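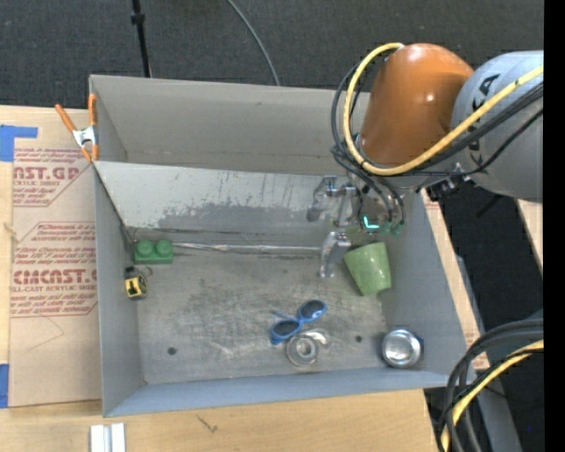 Week 6 notes: where the examples come from

Last week we ended on the claim that a grasping policy is only as good as the examples behind it. Everybody in the field says this and then spends one paragraph of the paper on the examples. This week we spend the whole session on them. Start with the question of what counts as one example. In a bin-picking setup the usual answer is "one attempt": the arm goes in, the fingers close, something comes out or it doesn't, and a line gets written to the log. That sounds clean until you look at a real bin. A clear tape roll on a gray floor is close to invisible, and this one touches the sunglasses, so a grasp aimed at one may well end up dragging both. Is that a success? On which object? The log has one column for the answer.

Keep that in mind when you read the numbers below.

1. The Bekness set

The readings use the Bekness set, which you should have downloaded by now. It has 1,638 attempts in total. The version most people train on has 1,178. The difference was removed in a step the release notes call "cleaning," and the notes give it two sentences. Attempts were dropped if the arm stopped early, if the label was missing, or if the reviewer judged the attempt "not representative."

The first two rules I can live with. The third bothers me. Not representative of what? If the set is supposed to represent what happens when this arm reaches into this bin, then every attempt is representative, including the ugly ones. If it is supposed to represent good behavior, then we should say so and stop reporting the success rate of the cleaned set as if it told us something about the robot.

Do the subtraction yourself and work out what share of the data went missing. Then ask what you would say about a drug trial that lost that share of its patients.

2. Who picks the objects?

A person does. This is obvious and gets forgotten. Somebody reaches for what is nearby and tries to get "variety," and variety usually means things that look different to us: a cup, a toy block, a tape measure, a pair of sunglasses. They have different colors and different names, so the list looks broad in a table.

To a gripper the list may be much narrower. Ask instead:

How wide is the object at the place you would grab it?
Does it roll?
Does it bend or fold when squeezed?
Is there more than one way to pick it up?
Does the camera get a usable reading off its surface?

The last one deserves more attention than it gets. Shiny metal and clear plastic are both hard for many depth sensors, and people collecting data learn this fast. What happens next is predictable. The awkward objects appear less and less in the later sessions, no one writes it down, and the success curve goes up. I have seen that curve presented as learning.

When you read a paper that claims "diverse household objects," look for the full list. If you can't find one, lower your confidence. If you can, sort it by the questions above and see how many groups are left.

3. The bin is part of the data

Walls matter. An object against a wall can be pushed until it stops, and a policy can come to rely on that without anyone noticing. An object in the open can slide away. A sloped panel inside the bin changes things again, because round objects may come back down it and settle near the bottom. If all your examples come from one bin, you have taught the policy that bin.

Wear matters too. Scratches and dark marks build up on a floor that gets used, and a camera-based policy sees all of them. The Mackay group tested this by swapping in a fresh floor panel and changing nothing else. Their result went down. They called the drop "modest," and I will let you read the table and choose your own word.

The same goes for lighting, the camera mount, and where the bin sits on the table. Clamps and tape help hold things in place, and you should use them. But a setup that never moves gives you examples that only work when nothing moves. You want repeatability when you compare two methods and variation when you collect training data. Those two goals pull against each other and most projects try to get both from a single run.

4. Resets

After an attempt, the bin has to be put back into some kind of starting state. There are three common ways to do it.

By hand. A person moves the objects around. People are bad at random placement. We spread things out, we avoid corners, and we like to keep objects from overlapping.

By the robot. The arm drops what it picked up back into the bin. Cheap, and it can run overnight. But now each starting state depends on the last one, and your attempts are not independent. An object stuck in a corner can stay there for hours and show up as a hundred failures that are really one failure.

By script. A person follows a printed layout. Slow and boring, but at least you can say what you did. The Pollina protocol works this way, with 200 layouts drawn ahead of time. I have doubts about the layouts themselves (every one has the objects fully separated), but you can check them, which is more than I can say for the other two.

5. Labels

In the Dollden relabeling exercise, 155 attempts were labeled a second time by people who had not seen the first labels. The disagreements bunched up in the same few places: two objects lifted together, an object lifted and then dropped over the rim, an object moved but never lifted. These are exactly the cases a learning system most needs to get right, and they are the ones where the label depends on who was sitting at the desk.

A single yes or no is easy to store. I would still rather have a short note and a saved video, even if it cuts the number of attempts we can afford in half.

For next time

Take any 20 attempts from the full Bekness set, making sure at least five come from the removed group. Label them without looking at the original labels. Write down the rule you used before you start, and mark every place where you had to change it. Hand in the rule, the changes, and one page on whether you would have removed the same five.

Do not train anything yet. Several of you asked about this by email — the answer is still no. The training assignment opens in week 8, and the script on the course page is out of date, so please leave it alone until I post the new one.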